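The bottles under the sink

I have been meaning to write about bottles for ages, which tells you what sort of year it has been. July 2025 and I am blogging about the recycling. Bear with me, there is tea, and I promise we get to the soup at the end.

It started with the cupboard under our kitchen sink. For as long as we've lived in this house, that cupboard has been where empty drink bottles go to wait. You finish your iced coffee or your green tea, you give the bottle a rinse if you're feeling virtuous, and you open the door a crack and toss it in and shut the door again quickly before anything can roll out. We all did it. I did it more than anyone, if I'm truthful, and then complained the loudest when I needed the dishwashing liquid and got an avalanche on my feet instead.

Last month I finally pulled the lot out. I sat on the kitchen floor on an old towel with the radio going and just kept reaching in. Seventy bottles! Seventy, from a cupboard that also holds a bucket, the good scrubbing brush and a bag of potatoes I had completely forgotten about (we will not discuss the potatoes). Some of them had been there since December, because I found one with a bit of tinsel wrapped around its neck.

I rang my friend Evdokia Lazaridis that night, mostly to confess. Evdokia is the most organised person I know when it comes to rubbish, and she was very kind about it, but she did ask me why I was saving them up at all. I didn't have an answer. I think I had a notion that one day I would do it all properly in one go, with the caps off and the labels off and everything squashed flat, and because that was such a big job I never began. So the bottles piled up waiting for me to become a better person.

Her advice was to do it in small lots. Put a handful on the table, deal with those, and walk away. She said a handful on a table looks like a job you can finish before the kettle boils, and a cupboard full looks like a punishment. I've been going along with that ever since and I have to say she's right, although don't tell her I put it in writing.

I've also become strangely fond of looking at them. When you drink something you hardly notice what it came in, but tip a few bottles out on a pale tabletop and they're rather handsome. The green ones especially. I love how the light gets into green plastic and runs along the shoulder of it, and the feet on the bottom of a bottle are lovely little things if you give them a proper look. And then there's the coffee ones in their shiny brown wrappers, which are showing off and know it.
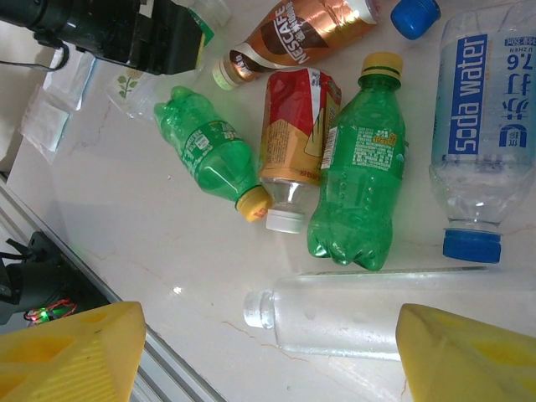
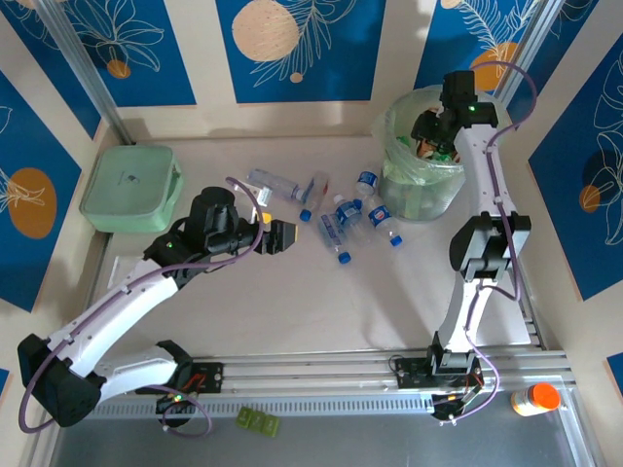 Plastic bottles out on the tabletop for sorting.

Now, the red and gold label. I'm partial to a bright label and I'll freely admit I have chosen a drink for its colours before, standing in front of the fridge at the servo with no idea what flavour I was getting. My husband Ezequiel Barroso (yes, I kept my own name, and yes, his is better) says I shop like a magpie. He only ever buys the same coffee, cold, and drinks it in the car, and then the bottle lives in the door pocket for a fortnight before it makes it inside. I counted his as part of the seventy and he thought that was unfair.

Anyway, here is how I go about it these days, for anyone with a cupboard of their own.

I bring out a handful and lay them down on their sides. Standing them up seems tidier, but empty bottles fall over if you so much as sigh near them, and then they knock over their neighbours and you spend the whole time chasing them across the floor. Lying down, they nestle against each other and mostly stay put. If one wants to roll I just turn it a bit so it's resting against another.

Then I look at the caps. Our council likes them off, and my sister's council two towns over likes them left on, so please do look up what yours wants before you take my word for it. I used to be hopeless about this. I'd twist off the first few caps with great energy and then get bored and leave the rest. Now I keep a jam jar for them, and there's something very satisfying about the sound a cap makes going in. The jar is nearly full and I have started choosing which colours go on top, so perhaps I need to get out more.

Labels I have given up on, mostly. The wrappers that cover the whole bottle sometimes have a little row of perforations and come away in one go, and when that happens I feel like I've won a prize. The others I leave. I did try soaking a batch in the laundry tub once, and all I got was cold hands and a tub full of gluey scraps.

Squashing is Ezequiel's department. He does it with his hands and makes a terrible racket, and the dog leaves the room. Some people say you shouldn't squash them at all if you're taking them back for the deposit, and our depot does prefer them left in decent shape, so he's been told to restrain himself. A few dents don't seem to bother anybody.

Then it's into the bin, and I want to talk about the bin for a minute, because changing the bin made more difference than anything else I did. We used to have one with a swinging lid. I had bought it because it looked smart in the shop. But a swinging lid only takes a bottle if you post it in at exactly the right angle, and if the bin is even half full the lid jams and the bottle sits there poking its head out. No wonder we all used the cupboard! So I went to a plain round one with an open top and a see-through bag folded down over the rim. You can tell at a glance what's in it, and there is no posting. You hold the bottle over the top and let go.

A tip on the bag, learnt the hard way. Fold more over the rim than you think you need. The first time I left only a narrow edge hanging over, and with a few bottles in it the whole bag slid down inside and I was fishing about for it up to my elbow. A good wide fold, with all its wrinkles, holds much better. It doesn't look elegant but neither do I with my arm in a bin.

The other thing is where you put it. I had ours across the kitchen near the back door, which meant carrying bottles over in armfuls and dropping at least one each trip. Now it sits right by the end of the table, within reach of where I'm standing, and the whole business has become so much easier that even our youngest has been known to help (he is eighteen, so it's about time).

I've kept it up for a few weeks now. The cupboard under the sink has the bucket in it, and the brush, and the dishwashing liquid standing right there at the front where I can see it. I open the door sometimes just to look. Last time I took a load to the depot I had twenty-four bottles and came home with enough for a loaf of the good seeded bread, which we ate with the soup I'd made from some new potatoes, the old ones being past all hope.

I did promise soup, so quickly: two leeks, a knob of butter, as many potatoes as you have the patience to peel, and enough stock to cover them. Cook the leeks slowly, much more slowly than you want to, with the lid on. Then in go the potatoes and the stock, and you leave it alone till everything is soft. I mash it in the pot with the potato masher because I can't be bothered washing the blender. Plenty of pepper, and a splash of milk if there's some that needs using up.

Evdokia is coming for lunch next week and I intend to leave the cupboard door open, ever so casually, where she can't miss it. If anyone has a good way of getting those gluey labels off without filling the laundry tub, leave me a comment, and I'll give it a go on the next lot.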